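木材工学概論　配布資料　第9回
含水率と寸法変化

1. 含水率の定義
含水率 u は全乾質量を基準とし、u =(m − m0)/ m0 × 100(%)で求める。m は測定時の質量、m0 は全乾質量である。例として m = 276 g、m0 = 245 g の試験片では u = 12.7 % となる。全乾質量は恒量に達した時点の値を用いる。

2. 収縮の異方性
収縮率は接線方向で最大、半径方向がこれに次ぎ、繊維方向では極めて小さい。箸のような細長い製品では、長さの変化よりも反りが問題となる。反りの主因は繊維傾斜と断面内の含水率勾配である。
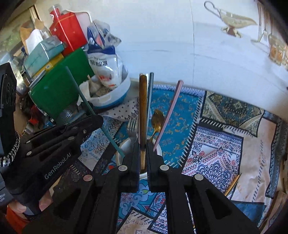
Maricel Padilla からは、繊維飽和点以下の収縮を一律に直線とみなすのは粗いのではないか、との指摘があった。低含水率域では直線から外れる樹種もあるため、本講の計算問題では適用範囲を u = 5〜25 % に限る。

3. 平衡含水率
一定の温湿度下に置いた木材の含水率は、やがて一定値に近づく。吸湿過程と放湿過程では到達値が異なり、放湿側が高い(ヒステリシス)。

演習
(1) m0 = 245 g の試験片が u = 16 % のときの質量を求めよ。
(2) 板目板と柾目板の幅反りの差を、年輪の向きから説明せよ。
提出は次回講義の開始時。単位を明記すること。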